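Foster Kitten Season: Tips for Your Laundry Room, Kitchen and Workbench

August always brings a second wave of bottle babies, and my laundry room turns into a nursery again. I love it! I also have to live in this house, so over the years I've picked up plenty of tricks for keeping the place livable with a litter (or two) under the roof. Quite a few came from other fosters in our little Cindness group, and I've put their names on them where I remember who told me.

Washing the bedding

Shake everything outdoors first. Litter in the washer drum is a misery and it will find its way into your good sheets. I keep an old pillowcase on the doorknob, toss the dirty fleece in as I go, and zip-tie the top shut before it goes in the machine. The fur stays mostly in the pillowcase, which you can turn inside out over the trash.

Skip fabric softener completely. Fleece stops soaking things up once it's coated, and cats don't need the perfume. A half cup of white vinegar in the rinse does a lovely job on smell. Never put vinegar in the same load as bleach, please! Pick one or the other.

Agnes Wallin cuts her fleece into squares the size of the carrier floor and doesn't hem any of it. Fleece won't fray, so leave it raw. I spent a whole winter sewing edges before she told me.

Bottles and nipples

Wash them right after the feeding, even the 3 a.m. one. Dried formula is like glue. Cold rinse first, then hot soapy water, then a pot of boiling water for five minutes. Leave the nipples out of the pot if the package says so and just pour hot water over them in a mug.

A mesh tea ball is wonderful for nipples in the dishwasher — they can't fly down onto the heating element. Throw out any that have gone sticky or have a split at the tip.

Mixed formula keeps in the fridge for a day at most. Write the time on a bit of masking tape on the jar. Warm the bottle in a cup of hot tap water and test it on your wrist. Don't microwave it, you get hot spots.

Keeping everyone warm

Kittens under three weeks can't hold their own heat, so they need a warm side and a cool side they can crawl to. If you're caught without a heating pad, fill a clean tube sock with dry rice, knot it, and microwave it for a minute. Feel it all over, wrap it in a towel, and put it along one wall of the nest. It'll stay cozy for a good while. Check on it when you feed and reheat as needed.

Nigel Kershaw runs the cord of his heating pad through a short piece of garden hose slit down one side. Little teeth can't get to it, and the hose costs next to nothing if you have an old one with a leak.

Getting the smell out

Blot, don't rub. Then cold water, blot again, and an enzyme cleaner, and now the hard part, which is leaving it alone! Most people wipe it up after a minute or two. The cleaner has to stay damp to work, so lay a wet rag over the spot and go do something else. Overnight is fine on most carpets, but try a hidden corner first.

Stay away from ammonia cleaners. They smell like pee to a cat and you'll be inviting a repeat.

For the room itself I like a shallow dish of baking soda up high where paws can't reach. Change it when you change the furnace filter.

Boxes, boxes, boxes

Save every sturdy cardboard box that comes to your door. A low one makes a nest, a lined one makes an emergency litter tray, and a tall one on its side is a hidey-hole for a scared mama. Cut the flaps off or fold them down inside for extra stiffness. Peel off loose tape and pull every staple, and run your hand around the inside to be sure.
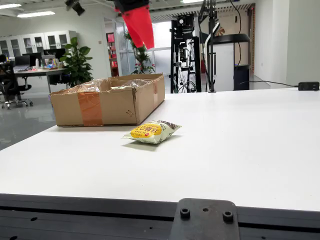
A shallow box with the flaps out of the way.

When a box gets wet, out it goes. You can't clean cardboard, and with ringworm or an upset tummy going around you don't want to try. I flatten the clean worn-out ones and lay them under the tomato plants to keep weeds down.

If you want something longer lasting, a plastic storage bin with a doorway cut in one end is a nice half-hour job at the workbench. Drill a hole at each corner of the doorway before you cut, so the plastic doesn't crack, then smooth the edge with 120 sandpaper. Split foam pipe wrap pushes right over the cut edge for a soft doorstep.

One for the kitchen scale

Weigh kittens at the same time every day and write it down in grams. Put a mixing bowl on the scale, zero it, and lay a washcloth inside before you zero so nobody slides. My smallest this year came in at 243 and she's a tank now! Mark that bowl on the bottom with nail polish and keep it out of the baking cupboard.

Wilmer Rengifo asked for my trick for getting formula out of a wool sweater. Cool water, a drop of dish soap, and dry it flat on a towel, away from the kittens.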